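Notes pour l'intervention - fichage et contrôles aux frontières
30 avril 2020

Commencer par le cas Bruline. Un salarié de cette entreprise est retenu deux fois en 5 mois au même comptoir, sans explication. À la troisième demande écrite, on lui répond que son nom « ressemble » à un autre. Rien de plus. Laisser un temps avant de continuer.

Rappeler ensuite comment marche le système Iltel. Le logiciel compare la liste des passagers à un fichier central et attribue une note. Au-delà d'un seuil, l'agent doit procéder à un entretien. Le seuil n'est pas public. Les critères non plus. On sait seulement, par l'appel d'offres, que le mode de paiement du billet et la date de réservation entrent dans le calcul.

Chiffres à donner lentement : sur 500 dossiers relus par notre association, 344 ne contiennent aucun motif écrit. Préciser que ce sont des dossiers transmis par les personnes elles-mêmes, donc pas un échantillon représentatif. La question viendra de toute façon.
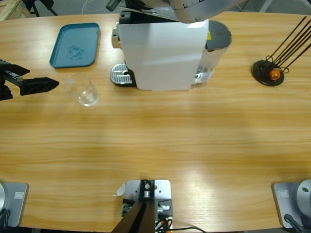
Deuxième partie, les recours. La personne fichée peut demander l'accès à ses données, mais la réponse passe par un intermédiaire, qui confirme avoir vérifié et s'arrête là. Elle peut aussi saisir le juge. Dans ce cas, l'administration produit ses pièces hors de la présence du requérant. Lire l'extrait de la décision Walczak, deuxième paragraphe seulement, le reste est trop technique pour la salle.

Dire un mot de Clelero, le sous-traitant qui héberge les notes. Son contrat prévoit une conservation de 5 ans, même quand le contrôle n'a rien donné. Ne pas s'étendre sur le montant, nous n'avons pas la version signée.

Nos demandes : un motif écrit pour chaque entretien, et l'effacement de la note quand il est sans suite. Le texte revient en commission en juin - donner l'adresse de la page où se trouve la lettre type.

Si on me demande la position des syndicats d'agents : ils n'ont pas encore répondu à notre courrier.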